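Visit Report: Open Day at the Turnbridge Handling Laboratory
25 September 2022

A delegation from the Trikesitz Technical Association attended the open day held by the Turnbridge Handling Laboratory. The laboratory occupies the upper floor of the former Mullden works and studies the handling of small, soft and irregular items. Visitors were received in groups of 14 and given a short introduction before entering the work area.

The main demonstration concerned food items and light utensils. Work is carried out on a plain, pale tabletop with a hand-held gripper, and the recordings are later used to train the laboratory's robot arms.

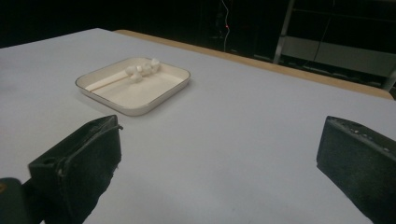
DEMONSTRATIONS

The task on view used a shallow square tray holding a long, thin stick and a cluster of small white pieces, similar in appearance to marshmallow. Staff explained that soft pieces of this kind remain difficult — the fingers must close far enough to hold them without crushing them. The laboratory has recorded 560 sessions with trays and small utensils since May.

A second presentation, prepared with the firm Akgül, dealt with finger wear and replacement schedules. Written questions may be sent to the Association's office until the next meeting.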